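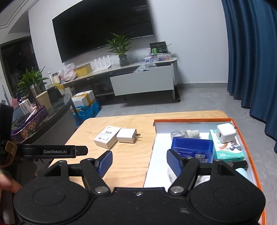

According to Fongchan Thaweesak, a household keeps a board game for many years only when the rules can be explained in one evening. We received this remark in the first interview, and it became the starting point of our project on family games in Rallthorpe.

Our questionnaire was given to 500 homes, and 352 of them returned it before the end of November. We asked which games the family owns, who taught the rules, and how often the games are played. Most answers spoke of a grandparent as the teacher. In the Bondari district the parents were named more often, and we could not find the cause of this difference.

The second part of the work was a play test. We chose 8 families and gave each of them the same two games, Huanca and Lultix. Huanca has a short rule sheet, but the scoring is difficult for young children. Lultix has a long rule book, and 2 families stopped reading it before the first turn.
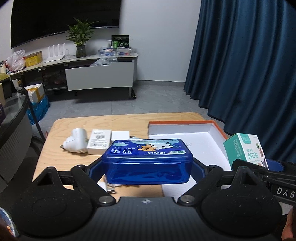 These two families later learned Lultix from a neighbor, and after that they played it more than Huanca. For this reason we changed our first opinion about the length of the rules. It seems that a patient person at the table is more important than the printed text. In the next chapter we compare the ages of the players, and the questionnaire is given in the appendix with the corrections of our teacher.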